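4.2 Workspaces and local makers

The second group of cases concerns old industrial buildings which were given to artists and small creative firms. In the Flomen district, the city rented 5 former workshops to makers for a low price, under contracts of three years. Our survey was sent to 300 tenants and neighbors, and we also read the 1,752 comments left during the public consultation. Most tenants valued the cheap rent more than the contact with other artists – this differs from what the program had promised. The neighbors came mainly for the open evenings in May, and few of them could name an artist who worked there.

Tenants with technical equipment (Figure 3) stayed longer than painters or musicians, perhaps for the reason that moving is costly for them.

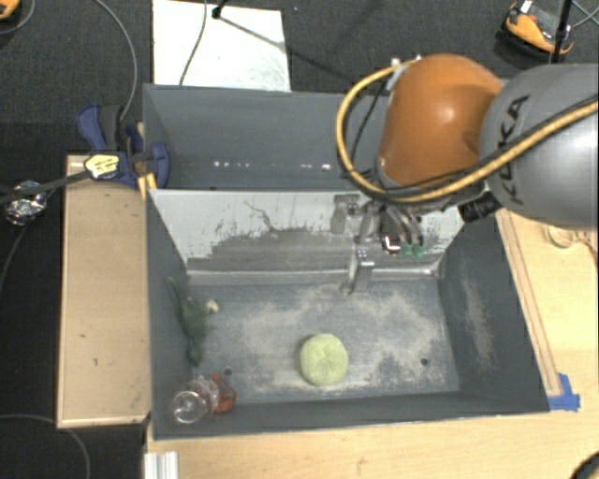
Figure 3. Robot arm over a divided bin.

Margarida Leitão objected that length of stay is a poor measure of cultural value, and that a theater group which leaves after one season can still change how a street sees itself. We accept this point in part. In the Simões building, two groups left early, but the school workshops they had started were continued by other tenants. For this reason, section 5 treats length of stay and public activity as separate measures.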